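Timber & Fixings
Category: Opinion / Site Notes
4 min read

Untreated round poles deserve a place in permanent interior work. The usual objection is that a natural pole has no fixed diameter, so a standard post base can't be specified for it. That is a problem of measurement, and it can be handled at the survey stage.

On the Imcombe reading room we used 40 poles, none of them turned. Laimutė Lūse, the engineer, asked for two caliper readings at the foot of each, taken at right angles. The larger governed the plate spacing. Poles more than 10 mm out of round at the foot went back to Pradik, the supplier, and were replaced. The survey took one morning.
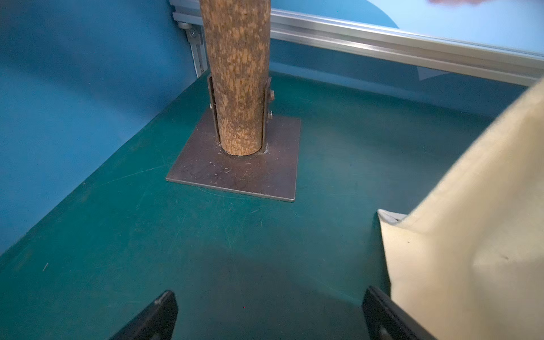

Should the foot of a round pole be squared off to fit the bracket? Leave it round in light-duty work, and size the bracket to the pole. Squaring removes the outer fibers, where much of the bending strength lies.

Cost is the other objection. Brackets made to measure came to around 300 each from Kovalchuk, against far less for a stock base. The turned posts first proposed would have cost more than the poles and brackets together, and they would have arrived with their surface removed.

Building codes should stop treating the machined section as the default and the natural one as an exception needing a letter. Grading rules for round timber exist. Reviewers should be expected to read them, and designers should submit caliper readings with the drawings.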